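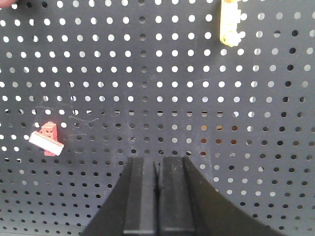
Can you really get from Saststead to Rostley without a car? The 214 bus does it in one ride, and as of March it runs on Sunday mornings too!

4 May 2025
by the blog's author

I've been riding the 214 for two months now and I'm still a little giddy about it. You get on by the library in Saststead, sit upstairs if you can (front left, best view of the river), and step off right outside Rostley station. The fare is two dollars. My old trip meant a train, a long wait at Kondum and then a second bus that left whenever it felt like it.

The early runs are my favorite — there's space for a bike on the front rack, and the driver waits if she sees you jogging up the hill.

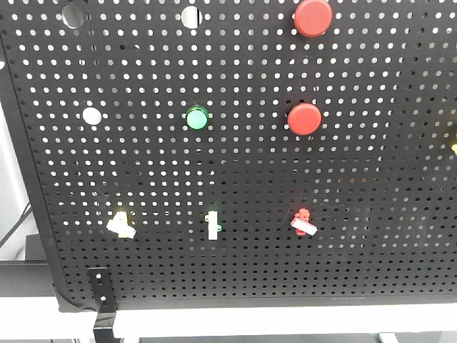
Getting a seat on the way home

Board at the Nkuna Road stop, one before the station. The line at Rostley gets long after 9 and the upstairs seats go first. Have your card out before the doors open, and hold on through the traffic circle!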